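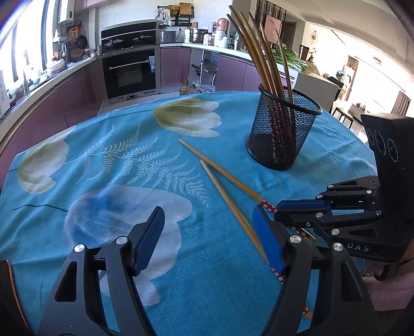

Fena wrote that the red ends lift first, and that you should wash those by hand even if the rest of the set goes in the machine.

I am not sure that applies to my set, so I would like a second opinion. I have bamboo chopsticks with a printed pattern on the handle end and bare bamboo from there to the tip. They are used most evenings and left on a cloth-covered table until someone clears up. The bare part has gone slightly fuzzy on a few of them, and two have a gray mark near the tip. The dishwasher runs a long hot cycle. Is the fuzz a reason to throw them out, and can the gray mark be sanded off?
Posted by Matar, 1 March 2021

Festia
Fuzz is raised grain. Bamboo fibers swell in water and stand up when they dry. Let the chopsticks dry overnight, then sand lightly with 318 grit or whatever fine paper you have, along the length only. Stop short of the pattern. Wipe off the dust, rub in food-grade mineral oil, wait 15 minutes and wipe off the excess. Use very little near the tips or they get slippery.
The gray mark is a separate matter. If it is on the surface, it will go with the first few strokes. If it is still there after that, or the spot feels soft, discard the chopstick. Mold in bamboo follows the fibers and you will not reach the end of it.
Store them upright in an open jar, tips up. A closed drawer holds moisture. I would also not leave them lying on a damp tablecloth, as the underside stays wet.

Ivano
Just buy new ones, they are cheap. Mine go in the dishwasher and I replace them every March.

Matar
Sanded both marked ones. One came clean, the other is still gray and went in the trash. The oil is on the rest now.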